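Handout 7: Household refrigerators, loading and landing space
Nolirberg Evening Program, Home and Small Kitchen Management
May 4, 2023

Read this before class. Bring the temperature log you started in February, even if it has gaps. The log is worth 50 points and the drawing on the last page of your packet is worth the same.

## 1. Temperature first

The fresh food compartment should hold at or below 40 °F. The dial inside most household units is marked with plain numbers or "colder" and "warmer," and none of those marks is a temperature. Use a separate thermometer. Set it in a glass of water on the middle shelf, leave it overnight, and read it in the morning before anyone has opened the door.

If the reading is too high, turn the dial one step and wait a full day. Don't change it twice in one evening. Several of last term's logs had three dial changes on one date, and the readings after that were no use to anyone.

The door is the warmest part of the compartment. It gets room air every time it is opened. Suitable for the door:

- bottled drinks
- mustard, ketchup, pickles
- salad dressing

Keep these inside, toward the back:

- milk
- eggs
- raw meat and fish, on the lowest shelf, in a tray with a rim

## 2. Landing space

Landing space is the flat surface next to the refrigerator where you put things down while loading or unloading. In a planned kitchen it is a length of counter. In a rented room or a small break room it is often a table pushed up against the wall. Either will do if it is close enough that you can turn and set a bottle down without taking a step.

Look at where the table is in relation to the refrigerator, and where the bottle is.
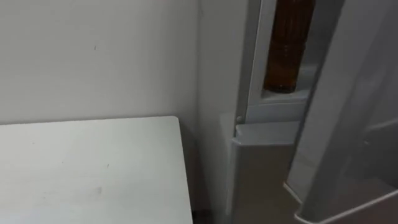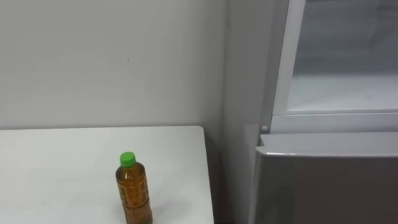 A bottle on the table, beside the refrigerator.

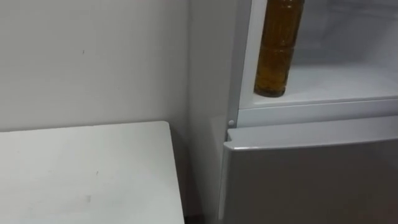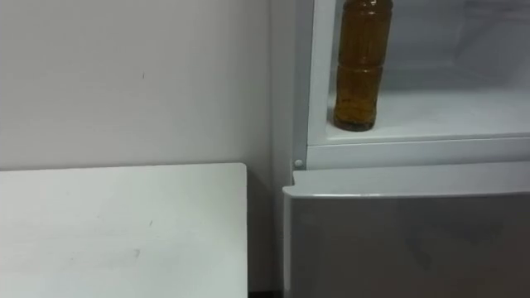
Which side the landing space belongs on depends on the door. The usual advice is to have it on the handle side, so that the open door doesn't stand between you and the surface. If the door opens away from the table, you can reach the table and the shelves from one standing position. If it opens toward the table, you will be walking around the door with your hands full. On many units the hinges can be moved to the other side. Check the manual before you promise this to a client, and plan on two people for the job.

Leave a gap between the table and the refrigerator. You need it for cleaning, and some cabinets give off heat through the side panels. The manual will list the clearance for the sides, back and top. If there is no manual, write down the model number and look it up.

## 3. Order of work when loading

1. Put everything on the landing space before opening the door.
2. Sort it by shelf. Cold items that came home first in the bag go in first.
3. Wipe bottles and jars that are sticky at the base.
4. Open the door once. Load the back of each shelf, then the front.
5. Load the door bins last. Tall bottles go in the deepest bin that will hold them upright.
6. Close the door and check that the seal meets the cabinet all the way around.

Opened bottles should be stored upright with the cap tight. A bottle on its side will leak sooner or later, and spilled tea or juice runs under the glass shelves where it is hard to get at.

Cooking oil is a question that comes up every term. Most common oils keep well in a dark cupboard. Some nut and seed oils are better in the refrigerator after opening, and the label will say so. Cloudy oil from the refrigerator is still fine to use and clears at room temperature.

## 4. Cleaning

Wipe the landing space before and after loading. White surfaces show smudges early, so use a damp cloth with a drop of dish soap and dry it afterward. Don't use scouring powder on the inner walls or the door liner. It scratches the plastic, and the scratches hold dirt.

Door seals: warm water and a soft brush, once a month.

## For next week

- Read Seppälä, pages 161 to 170.
- Draw your own refrigerator and the nearest flat surface from above. Show the door swing as an arc and mark the distance between the two.
- Finish the log. Late logs go in the box outside room 763.

The class visit to the Nestham kitchen showroom is still on. Wear flat shoes and bring a tape measure.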